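Some notes on the house rules we use for handheld gripper demos at Gemdale. People keep asking, so here they are in one thread.

The rules started as a single page Pallov wrote for its own operators. We took it over in June and changed about half of it. None of it is a formal standard. It's what we hold each other to.

Rule one is markers. Every gripper has a printed square marker on its base and it has to be flat, clean and fully visible before you start. Wipe it with a dry cloth. If a corner is lifting, reprint it. Don't tape over it — glossy tape throws glare and the tracking drops.

Rule two is the start pose. Both grippers open, both in view of the head camera, hold still for 2 seconds, then move. A take with no clean start gets thrown out even if the rest is fine.

Rule three is one task per take. If you finish early, stop. If you fumble, keep going and recover if you can, then tag the take as a recovery. Don't quietly redo it and keep only the good one.

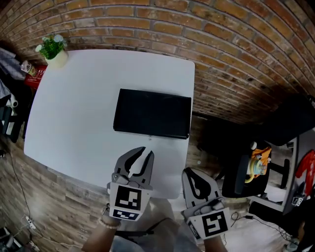 Reply from Nishad: we dropped the one-task rule last year and let people chain up to three. More data per hour, and the splits were easy to do afterward. I'd rethink that one.

Fair point, and I know other groups do it that way. Our trouble was labeling. On chained takes two reviewers would put the cut in different places, and we spent more time settling that than we saved. If your reviewers agree on the cuts, chain away.

Rule four is session length. We cap a take at 90 seconds and a session at 28 takes, then the operator swaps out. Wrists get tired before people notice, and the motion gets jerky near the end.

Rule five is cables. Walk the floor before the first take. Anything that crosses the spot where you stand gets moved or taped down. You're looking at your hands the whole time, so you won't see it later.

Rule six is review. A second person watches every take from a new operator until 80 have passed. After that we spot check. Garoline does this with software only and seems happy with it — we still want a person.

Still open: how to log lighting changes during the day. Right now we write down the time and whether the blinds were up. If you have a better method, reply with it and I'll add it to the page.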